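THE CUSTODY OF CELL 11

The Trernside Institute for Domestic Handling maintained its cells under a code of practice thirty pages long, and Liya Adugna had written most of it. The code required that a cell be surrendered by its keeper and received by its next keeper in writing, with both persons present and the machine under power. It said nothing about what the two persons might feel toward each other. Fidelina Huanca had kept Cell 11 for two years. On the morning of the transfer she arrived before the lights were fully up and began the inspection alone, contrary to section 2.

She began with the fingers. The keeper was to close each pair on a slender object and look for any lean in the object once it was held. Fidelina had always used a toothbrush for this purpose, and the code, in a later revision, had adopted the toothbrush without naming her.

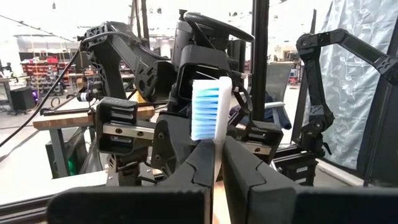

When Liya came in with the transfer book under her arm, the first pair had already been passed and entered. She read the entry and compared the time against the clock.

"You have started," she said.

"I have started the part that does not need a witness."

"Every part needs a witness."

Fidelina opened the fingers, returned the arm to its rest position, and performed the check again from the beginning. Neither woman spoke while she did so. The second result agreed with the first, and Liya initialed both. She did not strike out the earlier one, although she was entitled to.

The matter between them was the left wrist. In October the Institute had bought replacement bearings from Muñoz, and Liya had ordered them installed in every cell. Fidelina had installed them in the right arm only. She had written in the log that the left wrist was sound, that it had been sound for its whole service, and that she would not open a joint in order to satisfy a schedule. The log was a public document within the Institute. Everyone on the floor had read it by the following afternoon.
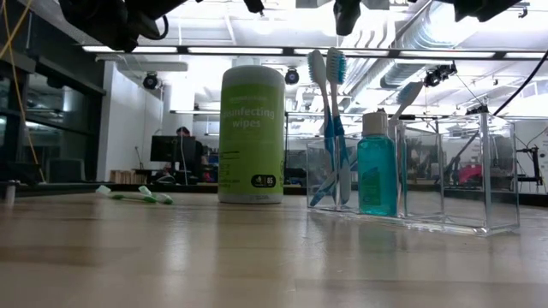 Section 4 concerned the dressing of the table, and Liya took it herself. She held that an arm could be tested properly only among the things it was meant to handle, and she would not accept a bare surface. The organizer had to stand at an angle to the keeper. The mouthwash belonged there with it, and the blue brushes were to be upright with their heads above the rim, where an arm might reach them from overhead. The green ones she left lying beside the wipes. She stepped back, considered the arrangement, and moved nothing. Fidelina, who had laid out that table on more mornings than she cared to recall, saw that it was her own arrangement to the inch.

"You learned that here," Fidelina said.

"I learned it from the log," Liya said. "You describe things well."

They proceeded to the cables. Fidelina followed each run by hand from the base to the wrist, calling out the condition, and Liya wrote it down. One tie on the left arm had been drawn too tight. Fidelina cut it and fitted another with a finger's width of slack. Flitus, the controlling program, was restarted and asked for its zero positions, which it gave without complaint.

There remained the exchange. Both arms would be brought to the middle of the table, and a soft article would be put between them. An uncertain wrist would show itself here, if it was going to show itself anywhere, as a tremor in the plastic. Liya stood on the left side. She had put down her pen.
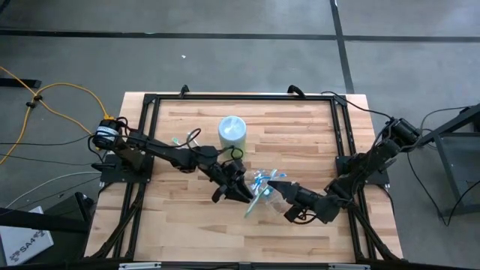 TRERNSIDE, 22 July 2024

Transfer of Cell 11. Surrendered by F. Huanca. Received by L. Adugna, acting for the Institute until a keeper is named. Fingers examined, both arms. Cables examined, one tie replaced on the left. Zero positions confirmed. Exchange performed 20 times with a plastic bag, without tremor. Left wrist not opened. The receiving officer finds that the left wrist does not require opening, and directs that this finding be copied to the log beneath the entry of last October.

Fidelina read the page twice. The last sentence was in a smaller hand than the rest, as if Liya had doubted there would be room for it.

"They will ask you why," Fidelina said.

"They may read the log."

She signed. Her train to Foltance, where she was to have charge of a larger floor and a newer class of machine, left at noon, and there was time to see the cell put in order. She wrote out the grease intervals on a card, though they were in the code. She added that the right shoulder ran warm in summer — it always had — and that this should be watched and otherwise let alone.
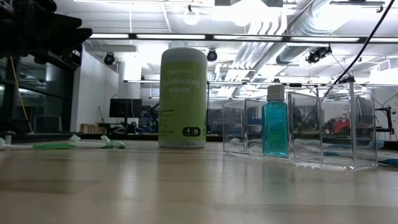 Liya took the card and placed it inside the cover of the transfer book. Then she asked whether the shoulder had run warm before the new bearings or only after them, and Fidelina put her bag down again and pulled over a chair.

"Before," she said. "Write this down. The first summer, I thought it was the motor."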